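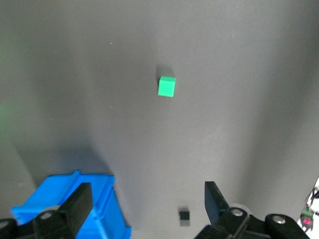
Figure 4. Wrist camera view with the Porkden gripper fitted: green cube ahead of the open fingers, blue printed housing at lower left.

4.2 Swapping the grippers

We had two grippers to choose between, the Bowen and the Porkden, and I'll admit I went in favouring the Bowen (it's lighter and far easier to bolt on). Both were run on the same Furkley arm with the same controller, Plorkara, and I didn't touch the gains between them. The task was as dull as we could make it: find a small green cube on a matt grey surface, close on it, lift, put it down somewhere else. Each gripper got 1000 attempts, spread over 19 sessions, and I sat through nearly all of them!

What struck me first was how much the fingers get in the way of the camera. In Figure 4 the pads, the black linkages and that blue housing take up the bottom of the view, so anything close in has to be spotted in the gap between the pads. The cube is well clear of them there, and that's the easy case. The shadow behind it was more of a nuisance than I expected – our first colour threshold was fine with the bright top face but kept dragging the box outline off towards the dark patch, and we ended up masking by hue alone.

The Bowen's fingers are shorter and block less, but its pads are narrow and it tended to nudge the cube round when the approach was a bit off. The Porkden was more forgiving. I'd put the useful sideways error at about 4 mm before it started to miss, though I wouldn't lean on that figure for anything other than cubes. We kept the Porkden on for the lighting tests in the next section.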